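Pre-session software checklist, handheld gripper capture – Temby floor
Build: Pikgate 5.3
Checked by: Dorin Olteanu
Comments: R. Subramaniam, T. Stöcker

1. Recorder starts from a clean config. OK.
Comment: old overrides from February were still in the user folder. Deleted.

2. Clock sync between head camera and both grippers. OK after restart.
Comment: left gripper drifted on the first try. Restarted the sync service and it held for 900 frames. Limit is still 5 ms. – RS

3. Marker cube tracking, left and right. PASS WITH COMMENT.
Rotate each cube slowly over the table and watch the pose trace. No jumps, no swapped IDs. The solver should keep a pose with one face in view but must lower the confidence value. 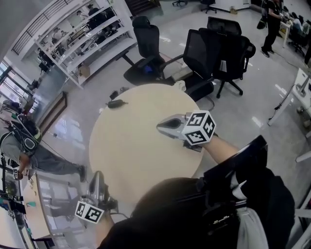 Item 3, both grippers at the round table.

Comment: the right trace is clean. The left one flips when a single face is seen at a steep angle. Known ambiguity, ticket 148. Do not raise the filter gain to hide it, the planner then lags behind the hand.

4. Left/right assignment. OK.
Swap hands, swap back, confirm the labels follow the device ID and not the side of the view.

5. Other operators in view. OPEN.
With several people working on the same floor, the tracker must ignore any marker that is not in the session file. 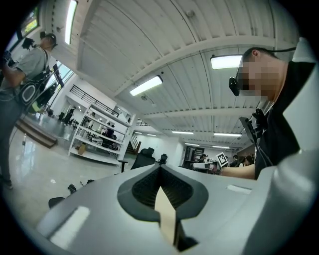 Torben Stöcker

Comment: the allow list works for the head camera. The gripper camera process reads the list only at startup, so a device added later is rejected without a message. Needs at least a log line. Assigned to Rainer Dreßler.

6. Exposure lock on gripper cameras. OK.
Comment: check it with the camera turned toward the ceiling lights and again toward the windows. Auto exposure came back on once after a reconnect. – TS

7. Jaw width calibration. OK.
Open and close fully, 3 times each. Values must return to the same zero.

8. Replay through the planner. NOT DONE.
Comment: Brinkmann branch does not build against 5.3. Friederike has the fix, waiting on review.

9. Disk space and upload queue. OK.

Result: cleared for recording. Not cleared for policy training until items 5 and 8 are closed. Send the signed copy to Clonwood with the log folder.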